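Camp Cook and Packer Wanted, Fall Elk and Mule Deer Season

Keltora Outfitters is hiring one camp cook and two packers for our fall hunts. The work is seasonal and starts in late August with trail clearing and camp setup. Last camp comes down in November, weather permitting.

We run guided and drop camp hunts out of the Cledska trailhead. Base camp sits 20 miles in by horse. Hunters come in on Sunday and ride out the following Saturday. You will be in camp the whole week and back at the ranch for one night between groups.

The cook plans menus, keeps the cook tent clean and has breakfast ready by 4 a.m. Dinner is served when the last guide is in, and some nights that is late. Most of our hunters are bowhunters in September and rifle hunters after that.
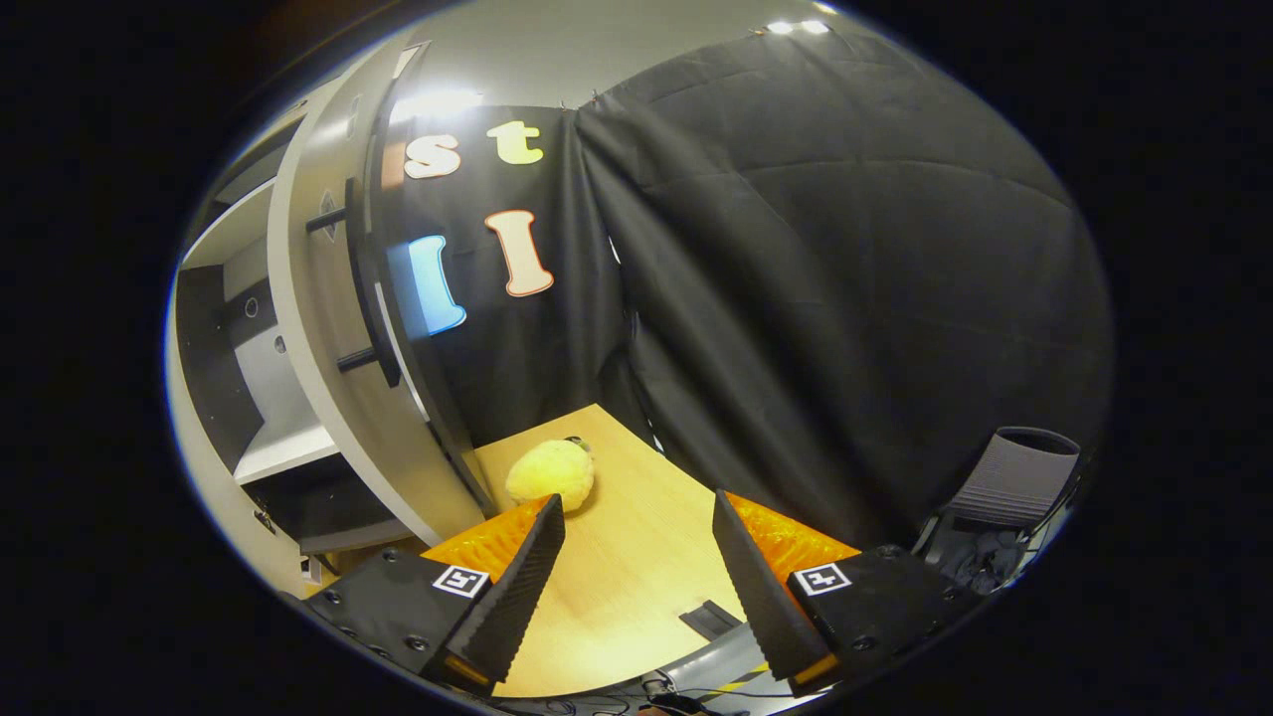
Packers handle a string of up to six mules, load and unload camp gear, and bring quartered elk down from wherever the guides leave them. You need to be able to tie a basket hitch and a barrel hitch without help. You will also split firewood, haul water and fix whatever breaks. Bring your own work gloves with a good grip, something like the black ridged pads on those two fingers over the wooden table, as wet lash rope is hard to hold with smooth leather. We supply saddles, panniers and rain tarps.

Requirements: current first aid and CPR card, valid driver's license, able to lift 80 pounds, no trouble with altitude. Packers need at least two seasons with stock. Cooks need a food handler card. Guide license not required for either job.

Pay is $900 a week plus tips. Meals and a wall tent with stove are included. Space for one personal horse at the ranch, feed at your cost.

To apply, send a short letter and two references to Keltora Outfitters, Box 431, Oyelaran. Applications close at the end of June. No phone calls during spring bear season, please.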